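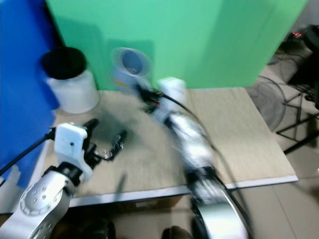 The Godon top in light beige, with the green and blue backdrops up behind it.

Godon Tabletop and Two-Color Backdrop Set
Sold by Kamodel
In stock, ships from our shop

Hi, Yetunde Ezeani again! I write most of the pages on this site and I've been wanting to do a proper one for the Godon, because the old listing was two lines long and people kept emailing me the same questions. So grab a coffee, it's a longish one.

The Godon is a flat wooden tabletop with a plain rectangular shape, and it comes bundled with a green backdrop and a blue one. People buy it for shooting small things: cups, jars, cosmetics, kitchen bits, craft kits, toys, whatever you sell or teach with. You put the top on a pair of trestles or right over a desk you already own, hang the backdrops behind and to the side, and you've got a corner you can leave set up all week without giving over the whole room to it.

The top

I'm fond of this color. It's a light beige with a fine grain, a bit streaky if you get your nose down to it, but quiet enough that it won't fight with whatever you've put on it. We tried a darker one from the same maker last year and every crumb and bit of lint showed up. The beige is so much more forgiving. White things still stand out on it and black things really stand out on it (look at the lid on that white container in the back corner!).

The edges have a thin white strip along them. I like it for two reasons. It looks tidy, and you can see where the table stops, so when you're setting things out you don't keep creeping off the front. If you'd prefer an edge that blends into the top, drop me a note before you order and I'll see what the workshop can do. It does add to the wait.

The surface has a low-sheen finish. Wipe it with a damp cloth and dry it after. Dish soap is fine, scouring powder is a terrible idea, and please don't ask me how long I spent trying to get a permanent marker line off the shop one. Use painter's tape for your marks! It peels off clean as long as you don't leave it on for months.

The backdrops

You get a big bright green one for the back and a strong blue one for the side, and where they meet you get a nice clear corner. A lot of customers ask why there are two colors in the box. Mostly it's so that you've got a choice. Green things vanish in front of green and blue things vanish in front of blue, and if your stock is anything like mine you've got plenty of both. You can hang them together the way we have, or use just one and roll the other up.

Now, wrinkles. They come folded, so they will have some. The green hangs in soft folds if you let it drop loose from the top, and I don't mind that look at all for everyday pictures. The blue is the fussier of the pair. Any little crease will catch the light and go pale on you, usually low down where it's been leaned on or bumped. Hang both of them up the night before, run a steamer over the back, and clip the bottom corners if you need them really flat. Don't iron them on hot. Lawal in the stockroom did that once and we had to write off a green.

If you're keying the background out on the computer, take the time to get them smooth, and pull the table forward a little so color doesn't bounce onto your items. If you're only after a bright clean background, don't fuss so much.

What goes in the box

The tabletop, with the edge strip already fitted
The green backdrop
The blue backdrop
10 spring clips
A folded sheet with hanging instructions (I wrote it, so it's chatty too)

Trestles, stands and lights are sold separately. So are things to put on the table! The container and the cup are props from our own shelf and they don't come with the set, sorry.

Setting it up

Give yourself more floor than you think you'll need. The top itself sits happily against a wall, but you want space to get in behind the backdrops with your clips, and you'll want to walk around the front without kicking a leg.

Get the rail for the green up first and let it hang down past the level of the top, so there's no gap between the back of the table and the bottom of the color. Then do the blue on the side. Push the two together in the corner and clip them to each other up high. Bring the table in last. I always used to put the table in first and then had to lean over it for the rest of the job, and my back has opinions on that.

You don't have to line the table up square with the backdrops, by the way. A bit of an angle is fine, and I find I can reach the far corner more easily.

Lifting the top is a job for two people. One strong person can do it, but it's an awkward shape to turn through a doorway and the corners are what get knocked. We pack them with foam corners, so save those if you plan on moving it around.

A few things I've learned about small items on it

Clear plastic is the hard one. A clear cup picks up whatever is behind it and bits of it seem to go missing, especially at the sides. A little tint inside helps, and so does having a label on the side to give the eye something to land on. Try your cup in front of both colors before you settle.

Milky or slightly see-through containers are much easier. They take the light softly and you don't get those hard white stripes down the side. A flat black lid on top gives you a lovely strong shape too. If you're new to this, start with something like that and work up to the glassware.

Anything tall I'd put toward the back and keep the front of the table for the stuff you're picking up and moving. Less knocking over that way.

What customers have said

"Bought the set for my candle shop and it's been up in the spare room since. The beige is warmer than I expected and I love it. The blue took a good steaming before I was happy." Folasade Shehu

"Solid top, well packed. I'd have liked longer instructions on the rail but Yetunde talked me through it on the phone." Aminu Afolabi

"I use the green for my cooking class videos and haven't taken the blue out of its bag yet. The edge strip wipes clean with everything else." Hadiza Abubakar

(Aminu, the rail part is longer now. Thank you!)

Goes well with

Onyeka trestles. Sold as a pair, height adjustable, and the rubber caps keep the top from sliding. It's what I use in the shop.

Fandden backdrop rail. You'll want one for the back and one for the side. It packs down small and the feet fold flat under the table.

Shipping and returns

We send the tabletop and the backdrops in separate parcels, so don't panic if only one of them turns up. Allow 3 working days for us to pack it and then however long the carrier takes to get to you. You'll get an email when each parcel leaves.

If the top arrives with a chipped corner, take a quick photo of it and of the carton and send both to me. We'll swap it. Backdrops can come back if they're still folded in the bag. Once they've been hung and steamed I can't sell them as new, so please check the colors on the page first, and if you're unsure I'll mail you a swatch of each.

The next batch of tops is due from the workshop in February. If the button says sold out, put your email in the box underneath and I'll write to you when they land.

Page updated Tuesday, January 8, 2019. Questions go to Yetunde through the contact form.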